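Getting Winter Gloves Clean and Put Away

08/05/2022

May is my favourite month for sorting out the cold weather things, and gloves are where I always start!
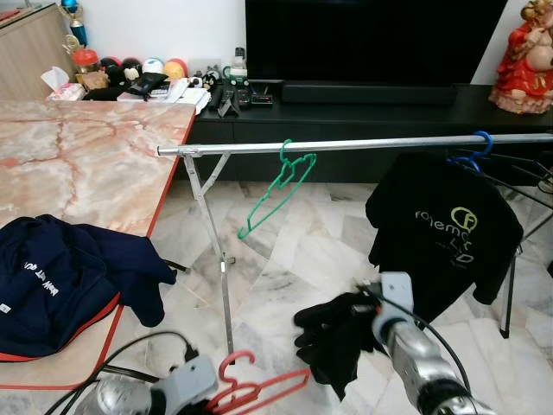

Black gloves, with a red plastic hanger close by.

Check the label first, then turn each glove inside out and shake out the grit (you'd be amazed how much sand we bring home from Farnotstead beach). For woolly ones, I fill the basin with cool water, add 2 capfuls of gentle wool wash and let them soak while I have a cup of tea. Squeeze, don't wring!

Roll them in an old towel, press down hard, then lay them flat on a rack away from the radiator. Thick ones can take two days — turn them over at bedtime.

Leather gloves never go in the basin at my house. A barely damp cloth, a dab of leather cream on the palms, and leave them overnight.

Once everything is bone dry, pair them up and pop them in a cotton bag with a bit of lavender. Mine live on the top shelf with the scarves until the first frost.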